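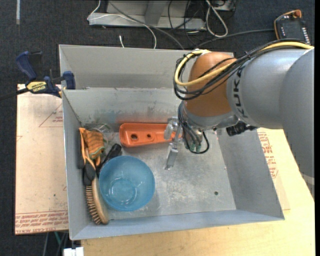
Said Nasr wrote in his comments on our first draft that a machine can't be said to tidy up until somebody is willing to leave the room while it does, and that by this standard we had shown very little. I've kept coming back to that remark while rewriting this section. It's a harder test than the one we ran, and I think it's closer to what people mean when they ask whether robots can do chores yet (my sister asks me every time I visit).

Figure 4. A bin in the clearing task, with the KUKA arm and gripper reaching in. Mixed household and workshop items: a brush, a work glove, a translucent blue bowl, an orange tray.

5.2 What goes wrong when the bin is mixed

So, the chore. Someone has dumped a few things in a metal bin and we want them out and sorted, kitchen things on one side and workshop things on the other. A kid can do it. We picked it for exactly that reason, and also because Solleck, the repair shop that let us watch its end-of-shift cleanup in August, does some version of it every evening and hates it.

We ran two systems. Nerka is our learned policy, which looks at the bin and goes straight to a motion. Cillis is the older planner, which finds an object, picks a grasp from a list, and then works out a path for the arm. Over both systems together we logged 1,172 pick attempts. The object left the bin in 950 of them. That sounds pretty good! I was happy with it for most of an afternoon, until Shaimaa El-Sayed went back through the logs and counted only the attempts where the object left the bin on the first closing of the fingers, landed on the correct side, and didn't drag anything else along. That came to 547.

I'd like readers to hold on to both numbers. The first one answers "can the arm get things out of a bin?" and the second one is closer to "would you want it doing your bin?" A lot of papers report something like the first (ours did, in draft) and let the reader supply the second.

Look at Figure 4 for the sort of thing I mean. The brush lies along the left wall with its head near the front corner, and the glove is in the back corner, pressed up against the same wall. A person would slide a fingertip between the wall and the glove without thinking about it. A stiff metal finger needs room to get down beside the thing it wants, and next to a wall there often isn't any. Cillis handles this by refusing: it throws out every grasp that would bring the fingers too close to the metal and then reports that it has no options left. Nerka goes for it anyway, with mixed results. It has learned a sort of drag, pulling an item away from the wall before closing on it, and I wish I could say we taught it that on purpose.

The glove deserves its own paragraph. Soft things don't keep the shape you planned for, and work gloves are worse than rags, in my experience, as the coated part is stiff and the knit part isn't. Pinch the knit and it stretches. Pinch the coated part and it may fold and pop out. Gloves also like to lie on top of other stuff, which means a perfectly good grip on the glove can bring a passenger. The clear plastic container partly covered by the glove in the figure is the kind of passenger I have in mind, and clear plastic is miserable for depth cameras to begin with.

Bowls are the other problem child, for a dull reason. The obvious grasp is one finger inside the rim and one outside, and both systems find it. But a translucent bowl gives a noisy depth reading, so the rim the planner thinks it sees may be a little off from where the rim is. When the inside finger lands on the rim instead of clearing it, the bowl tips, and then the next attempt starts from a worse position than the first.

Long rigid items lying flat went better. Trays along a wall were still awkward, but one lying clear of everything was close to routine for both systems, and I'd trust Nerka with a bin full of those tomorrow.

Back to the leaving-the-room test. We tried it, informally, at the end of the study. Nine sessions were run with Nerka and the operator sitting next door - door open, stop button in hand, so I'm not claiming much - and in four of them the operator had to come back in before the bin was cleared. The stops were mostly not dramatic. Usually the arm was retrying the same bad grasp on the same soft item, politely, over and over. We haven't given it any sense of when to give up and move on to something easier, and that seems to me a bigger gap than grip quality.

When I showed the Solleck crew these results, they asked how long a bin took. Too long, is the answer; timing is in Section 5.3, along with the comparison to the Eglītis benchmark, whose objects are all rigid and start well away from the walls.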